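**Product review: Joton Series 4 unglazed floor tile**
Hallach College, Office of Buildings and Grounds
Prepared by Unathi Zulu, 15 July 2024

This review covers the Joton Series 4 floor tile as installed in the ground-floor service corridor and the two adjoining workrooms of the Swanepoel Building. It is intended for departments that have asked whether the same tile may be specified for their own renovations. Questions of price are dealt with briefly, as the college buys under a standing agreement and other buyers will pay a different rate.

## What was installed

The area comes to 1,288 square feet. The former covering was sheet vinyl, which had lifted at the seams and could no longer be patched to an acceptable standard. The Series 4 was selected in charcoal, in the 12-inch square size, with a matching gray grout. The adhesive and grout were both Keline products, as recommended in the tile maker's printed instructions.

The tile is sold in cartons. Two cartons were found on delivery to be of a different shade lot from the others. The difference was slight but could be seen in daylight, and the supplier exchanged both without charge. Departments should check lot numbers at the loading dock, before the cartons are moved into the building.

## Laying and cutting

The contractor reported that the tile was flat and consistent in size, and that very little sorting was needed. Straight cuts were made with an ordinary snap cutter. Cuts around the floor drains and door frames required a wet saw, and several pieces chipped at the corners when cut to an L shape. An allowance of one tenth for waste proved sufficient in the corridor but fell short in the smaller workroom, where there are more pipes.

The instructions call for a full day before light foot traffic and three days before any wheeled load. The office would advise holding to the second figure strictly. One cart was brought through early, and four tiles near the freight door had to be reset.

## Daily use

The surface has a fine texture that gives a secure footing under wet shoes. Custodial staff have raised no complaint on this point. The same texture holds dirt more readily than a glazed tile does, and a flat mop leaves a gray film if the water is not changed often. A soft brush machine with a neutral cleaner gives a much better result. Wax and acrylic finishes should not be applied. A test patch with the college's usual finish yellowed within weeks and had to be stripped by hand.

Carts with hard wheels are noisy on this floor. The sound carries into the workrooms, and the staff there have asked for softer casters. This is a fair criticism of any hard tile, and the Series 4 does nothing to reduce it. Standing comfort is likewise poor over a full shift, and mats have been placed at the long benches.

## Color

The charcoal is darker on the floor than it appears on the sample board. In the corridor, which has windows along one side, the effect is satisfactory. In the inner workroom it absorbs a good deal of light, and the lamps were replaced with brighter ones at a cost of $208. Departments considering a dark floor in a room without windows should look at the sample board under their own lighting before they place an order.
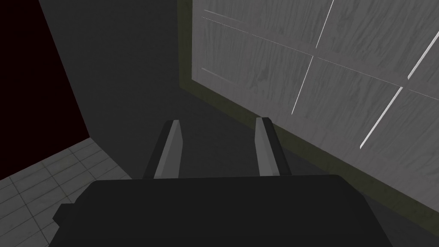

*Tiled floor and wall, computer rendering.*

Pale dust and chalk show plainly on the charcoal. Scuffs from rubber soles do not. The lighter "Stone" shade was laid in a small vestibule for comparison, and there the position is reversed.

## Spare stock and repairs

The office has kept 40 tiles in storage, together with one unopened bag of grout. Replacing a single tile took a trained worker less than two hours, not counting the time for the adhesive to set. The cost of that repair, with labor, was $169.

## Assessment

The Series 4 is approved for corridors, storerooms and entry areas. It is approved with reservations for workrooms, where mats and improved lighting should be included in the budget from the start. It is not recommended for reading rooms or offices on account of the noise.

The floor will be inspected again in September, when the grout at the freight door will be examined for cracking. Requests for sample tiles should be sent to the Office of Buildings and Grounds in writing, giving the room number and the proposed shade.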